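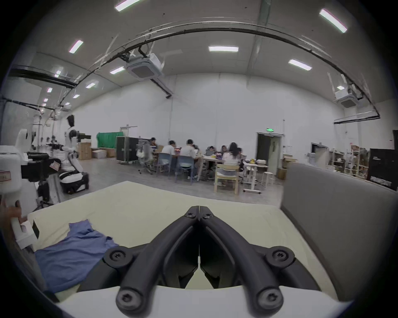

## Sutemo short-sleeved T-shirt, periwinkle blue

I have now owned this T-shirt since November and I feel ready to write something about it. Before I bought it I read many of the 1,158 opinions on the shop page, and most of them said only "nice shirt" or "too small." So I will try to be more exact.

I paid 564 crowns for one piece, in size M. My friend Ama Frimpong took the same model in the same color, one size bigger, and I mention her opinion where it is different from mine.

### Color

The shop calls it "periwinkle." In my language we have no good word for this. It is a blue with a little lavender inside, quite muted, and in the folds it looks darker. On my screen the color was brighter than what came in the package, but I like the real one more. Next to pale green it looks very calm.

### Fabric

It is a cotton knit, matte, and it stretches slightly when you pull it. The surface is pleasant on the skin from the first day. I had a Stollik T-shirt before, and that one was stiff like a tablecloth until the third month.

The weak point is creasing. If you leave the Sutemo in a heap for one evening, you will see it the next morning. The small wrinkles disappear when you wear it, but the deep ones stay, especially across the belly. Ama says hers is not so bad — she hangs everything on hangers, so perhaps we do not compare the same thing. 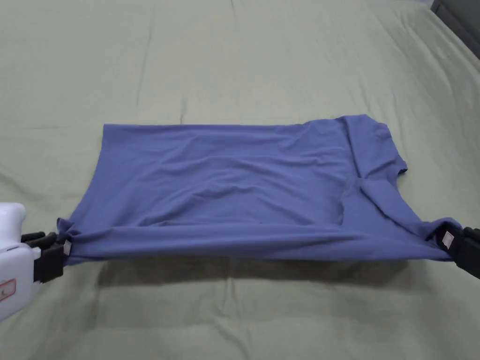 *Partly folded: flat on one side, with the sleeve and the bunched fabric still waiting on the other.*

### Folding

I did not expect to write a whole part about folding, but this shirt asks for it. The body lies down nicely and gives a long panel with a straight edge. The sleeves are the problem. They are short and soft, and they like to turn up, and then all the extra fabric collects in one place like a knot. You pull the hem and the knot moves a little, but it does not open.

What works for me:

- Put it on a big bed, not on a narrow table.
- Open both sleeves by hand before you fold anything.
- Hold the two lower corners and pull gently. The hem sags a little in the middle, this is normal.
- Smooth from the middle to the side.
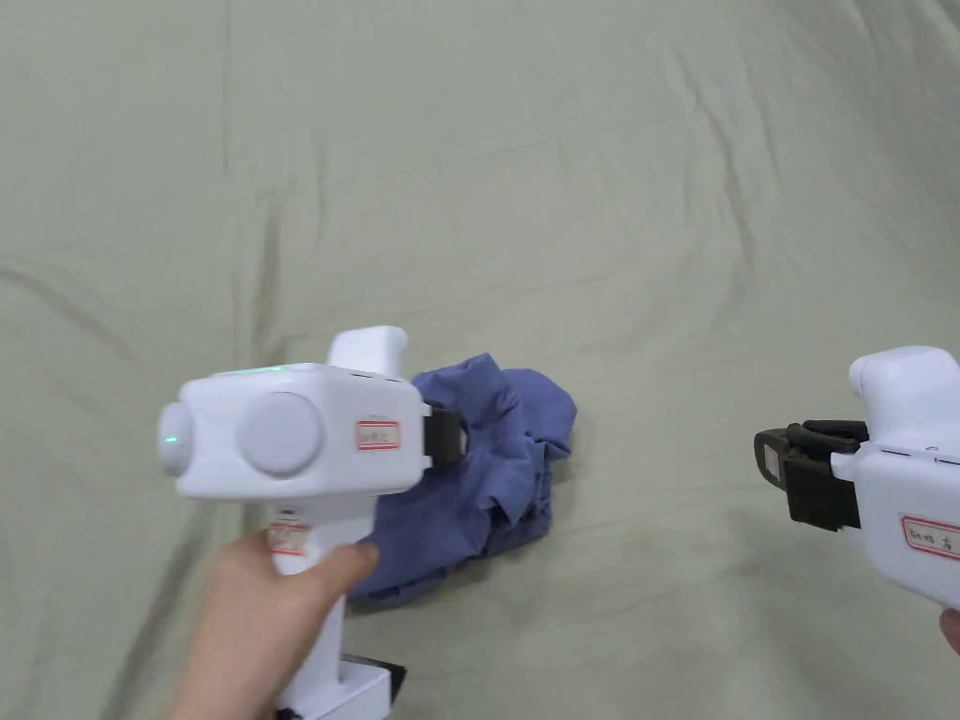 *Periwinkle blue in a heap on the sage-green sheet.*

### Washing

I wash it with other blue things and I set the machine to 700 turns. With the faster program it came out very twisted and I had to iron it, what I do not enjoy. The color did not go to my other clothes. The length became slightly shorter after the first wash and then it stopped. I do not use a dryer, so about this I can say nothing.

The seams are still straight. One thread came out at the left sleeve hem and I cut it with small scissors — until now no hole.

### Size

It is a bit wide and not very long. If you are tall, I advise you to take one size more, also with thinking of the first wash. Ama took L and for her it is comfortable under a jacket.

### My rating

I give 4 stars. One star I keep for the creases, and if the company makes the sleeve hem a little heavier I will gladly give it back. I have already ordered a second one, in gray.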